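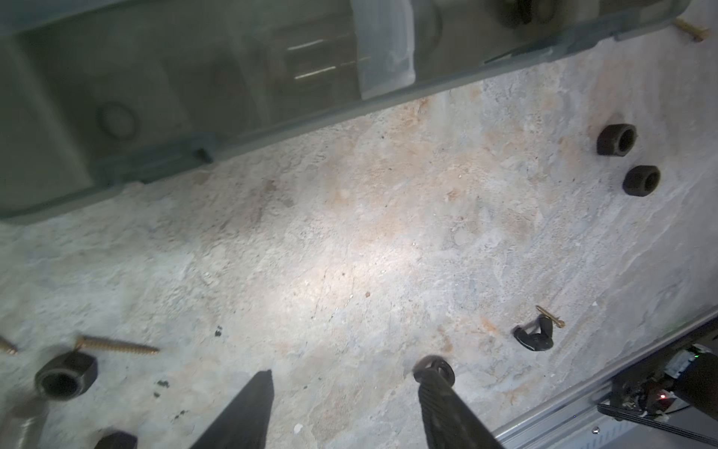
Our supervisor wrote in the margin of the first draft that a student who looks for a room does not have a "housing problem", she has a deposit problem, and that we should begin again from there. We did it. The first draft was about rent prices in Zilldale, and it is now only one section. The rest of this report is about deposits: how much students pay, what they sign, and how much money comes back when they leave.

## 1. Background

Zilldale is a small city with one large college and many old houses divided into rooms. Most students from other towns live in the college residence in the first year and move to a private room in the second. For international students the change is harder, because they must often pay before they see the room, and they don't know which conditions are normal.

Two neighborhoods are important for us. Sembridge is next to the campus and has mostly shared houses. Jundasance is on the other side of the river, with newer apartment buildings and lower rents, but the last bus leaves the campus early in the evening. Many students find their room with Twal, a listing site where owners and students can both put advertisements. Twal shows the monthly rent in large letters. The deposit is in the text below, if the owner writes it at all.

## 2. Research questions

We wanted to answer these questions:

- What part of the deposit do students get back?
- Which reasons do owners give when they keep money?
- Does a written check-in list change the result?

In the beginning we had one more question, about the time students spend on the search. We removed it after the test interviews. People could not remember this well, and the answers were not useful.

## 3. Method

We made an online questionnaire and sent it through the department mailing list in April. It was open only to students who had already moved out of at least one private room, since a person who still lives in the room can't know what happens with the deposit. We received 41 complete answers. From these, 22 were about rooms in Sembridge and the others were about Jundasance.

After this we did three longer interviews, each in a quiet corner of the library. We also read leases that students gave us with the names removed. We are not law students, so we looked only at simple points: is the amount written, is there a date for the return, and is there a list of the condition of the room.

The questionnaire had one mistake. In the question about cleaning fees we wrote "Did you pay for cleaning?", and several people understood this as a cleaning service during the year. We wrote to them again and corrected the answers where it was possible. Where we got no reply, we left the field empty.

## 4. Results

### 4.1 Rent and deposit

The deposit was usually one or two months of rent. The highest deposit in our data was $2000, for a furnished studio in Jundasance. The student told us that the owner asked for this amount because she had no credit history in the country. She paid it with help from her family and had to wait with buying a laptop.

In Sembridge the deposits were smaller, but in shared houses there was often one deposit for the whole group. This makes a special difficulty. When one person leaves, the next person pays the deposit to the old roommate and not to the owner, and there is normally no paper about it. In one interview we heard about a hole in a door that was older than all the people living in the house. The last group paid for it.

### 4.2 What comes back

More than half of the students got the complete deposit back. A smaller group got a part, and a few got nothing. The most common reason for keeping money was cleaning, then paint and walls, then missing keys. Some students received no reason, only a smaller payment.

We were surprised by the waiting time. Several students had already left the country when the money came, and an owner who pays by check is a real trouble for a person whose bank account is closed.

### 4.3 The check-in list

Students who had a signed list from the first day got their full deposit more often than students without a list. We must be careful with this result. The owner who prepares a list is maybe also an owner who returns money correctly, so we can't say that the list alone is the cause. In the interviews, however, the list was always mentioned as useful, also by a student who lost a part of her deposit. She said that she could at least see which points were fair.

## 5. Discussion

Before the project we expected that Jundasance would be the difficult neighborhood, because the companies there are bigger and the leases are longer. The answers show a different picture. The leases in Jundasance are hard to read, but they contain a return date and an address for complaints. In Sembridge the agreements are friendly and short - two of the leases we read had only one page - and when there is a disagreement the student has very little in the hand.

Our sample is small and comes from one department. People who had a bad experience perhaps answered more willingly than the others. We also did not speak with owners. Two of them were invited and did not reply before our deadline.

## 6. Recommendations

The housing page of the college should offer a blank check-in list of one page, in simple English, with a place for both signatures. It should also have a short text about changing roommates in a shared house, with a form for the deposit. We made a first version of both documents and put them in Appendix B.

For Twal we suggest a separate field for the deposit, next to the rent. We sent this idea with their contact form - so far we have only the automatic reply.

## 7. Work still open

The translation of the check-in list is not finished. The table in Appendix A must still get the corrected cleaning answers, and the page numbers of the lease extracts are from the old version.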